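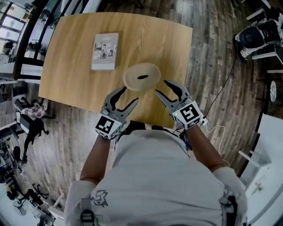 Waldemar Szulc wrote on 19th November:

I want to ask the list about telephone calls. I can talk to a person in front of me without much trouble, also to a stranger, but before a call I walk up and down the kitchen and say my first sentence aloud until it sounds foreign. Then the other person picks up and says something I did not prepare for, and my sentence is useless. My sister says I should simply call and not think. Does anybody here write the call down before? And if yes, how much of it? I am afraid that with a full text I will sound like I am reading, but with no text my head is white.
Waldemar

Dear Waldemar, dear all,

I read your message two times, the second time with some relief, so thank you for sending it. I have been on the Umance list for a long time and mostly I only read. On this subject I have something to say.

Yes, I write it down. I have done it since my first job in Brakonley, where I had to call customers of Quezada about late deliveries. In the beginning I wrote everything, also "good morning", also "thank you, goodbye". It had exactly the problem you describe. The people on the other end did not know their lines! When a customer laughed or asked me where my accent was from, I was looking on my paper for the place to continue, and there was a silence which felt to me like a full minute.

Today my paper is much smaller. At the top I put the name of the person, and next to it my own phone number and customer number, because under stress I can forget even these. Then comes the first sentence, complete, and I really read it from the paper. After it I write only what I need to know at the end of the call, as questions. If the call goes in another direction, I let it go there, and later I look which question has no answer yet. The last thing on the paper is a sentence for leaving: "I would like to check this and call you back." I use it less than I expected, but I am calmer when it is there.

About the walking up and down – I do this also, and I no longer fight it. What I stopped is saying the sentence aloud many times. I say it once, with the phone already in the hand, and then I dial. If I repeat it seven times, it becomes a performance, and I begin to judge the performance.

I do not fully agree with your sister, although I am sure she means it well. My husband gave me the same advice for years. For him thinking and talking happen in the same moment. For me there is first the thinking, and it needs quiet. With a person in front of me I get this quiet for free, since they see from my face that I am still working on the answer. On the telephone my face does not help me. When I understood this I began to say small things such as "one moment, I am thinking". I was ashamed the first times, but people wait.

Somebody wrote here last December that we should just move everything to Plirker and never call again. I tried it for a while. For appointments it was wonderful. For anything complicated, it was worse: one question about my pension became 54 messages, and I carried my phone to every room to see if there was an answer. A call would have been finished before lunch. So now I ask myself if the matter has one question or many, and for many I take the paper and call.

I have kept the papers in a folder. I am 51 and I know it is a little ridiculous, but before a difficult call I look through the old ones. Most of these calls I cannot even remember, only the paper remembers that I was nervous.

One question back to you, Waldemar. Is it the same when the other person calls you? For me this is the harder case, and I have no good solution for it. I let it ring, I listen to the message, I write my paper and then I call back. My mother finds this very rude. If anyone on the list has learned to pick up directly, I would like to read how.

Greetings to all, and sorry for the long mail.
M.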